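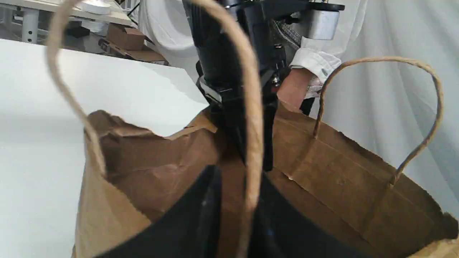
The bag, with the gripper in it.

Ansel Mercado had packed groceries at Loletti for eleven years before the company sent him to Sedgwick to teach a machine to do it. The letter was dated 22/05/2025 and said the assignment would last 60 days. It said he would keep his hourly rate.

The room at Sedgwick had a white table and a white cloth hung behind it. A woman named Miseck ran the sessions. She gave him a chair and told him to wear a shirt with long sleeves, so he wore the one he had bought for his brother's wedding.

"What do you put in first?" she asked him.

"Cans," he said. "Then boxes. Whatever can carry weight."

"And how do you decide what goes next to what?"

He thought about it. He had never had to say it out loud. "You look down the belt," he said. "You see what's coming."

She wrote that down. The arm could not look down the belt. It could look at one thing and then at another thing.

For the first week the arm did nothing but reach into paper bags. It went in over the rim, opened its fingers, closed them and came out. The cans were easy once it learned how far down the bottom was. The handles were the trouble. They stood up, or they fell across the opening, and when the arm came out it often brought a handle with it, and then the bag, and then whatever was in the bag. Ansel picked cans up off the floor. He kept his hand near the back of the bag so he could hold the paper if it started to go.

"You don't need to do that," Miseck said.

"I know," he said, and kept doing it.

She kept a tally on the wall. A bag counted if six items went in and nothing tore. On the ninth day the tally stood at 47 bags packed out of 107 tried. Ansel worked out that at that rate he could have packed the whole lot before his first break and gone out back for coffee. He told Miseck so. She said the arm would not want coffee.

"It'd want something, if it had to do eggs," he said.

They had not done eggs. They had done soup, rice, a box of crackers and a plastic lemon. The eggs were planned for the last month.

In the evenings he called his wife from the motel. She asked whether the thing was going to take his job, and he told her it couldn't get its hand out of a bag. She asked whether it would be able to next year. He said he would ask.

He asked in the morning. Miseck was smoothing out a new bag, pushing the corners square with her knuckles the way he had shown her.

"Cans by February, maybe," she said. "In a store, with people reaching across it and a kid sitting on the belt? I don't know. I wouldn't tell your boss a date."

"He'll want a date."

"He already asked for one."

Ansel sat down. The bag they were using had been through a lot of runs and the rim was torn along one side. He would have thrown it out at the store, but Miseck wanted torn ones too. She said customers brought back their own bags and the arm had to take what it was given. He agreed with that. There was a man named Grernodia who came through his lane every week with the same three bags, soft as cloth by now, and he would not hear of a new one. You had to hold those from underneath. You had to put the milk in sideways.

"Do you want to know about the milk?" he said.

Miseck picked up her pen.

He told her. It took longer than he expected, because there was the milk, and then what you did if there were two, and then what you did if the customer had a bad shoulder and wanted the weight split – which they didn't always tell you. Sometimes you could see it from how they lifted things onto the belt. Miseck filled a page and turned it over.

"How many bags do you figure you've packed?" she asked.

"Over 1,000 a month, when it's busy."

She looked at the tally on the wall, and then she put the pen down and went to start the arm. It rose from its rest position and turned its wrist. Ansel moved his chair in closer. He set a can of soup on the table where it could find it and put his hand behind the bag.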